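Findport laundry and linen service to open second collection point in Istau

August 25, 2018

Galbraith Home Linen, the family firm that washes, folds and puts away household laundry for customers in Findport, will open a second collection point in Istau next month. The new counter is in the former shoe repair shop on Tivov Street and will be open six days a week, closed on Sundays.

The firm began its home visits in February, after regular customers asked whether the staff who folded their washing could also come and deal with the bedroom. It now has 127 households on its books, and about 400 items pass through the folding room on a normal working day.

"People can usually manage the washing machine," said Zdenka Kneževič, who runs the home visits. "It's the pile on the bed afterwards that they ring us about. Shirts, pillowcases, towels, all in together, and they want to go to sleep."

A home visit covers one bedroom. Staff change the sheets, sort clean clothes and bedding on the bed, fold them and put them in the drawers or cupboards the customer has chosen. Papers, books and boxes are left in the room and are not opened.
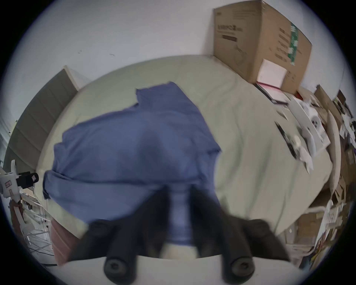

Shirts are folded in thirds unless the customer wants them hung. Fitted sheets are folded corner into corner and stored with the pillowcases from the same set. Customers who have just moved house can book a longer visit, which includes unpacking bedding and making up the beds for the first night.

The Istau counter will take bags of washing in the usual way and will also handle bookings for home visits in the town. Blankets and duvets will still be sent to Findport, where the large machines are, and should be ready in three working days.

Fraser Matheson, who will manage the new counter, has worked in the Findport folding room since the firm moved to its present building. "We had customers driving over from Istau with bags on the back seat," he said. "A few of them told us we should have done this years ago, and I can't really argue."

Prices will be the same in both towns. Existing customers can move their account to Istau by telling staff at either counter, and any visits already booked will go ahead as planned.

Bookings for Istau home visits open on the day the counter does. Price lists are available from the Findport shop during opening hours.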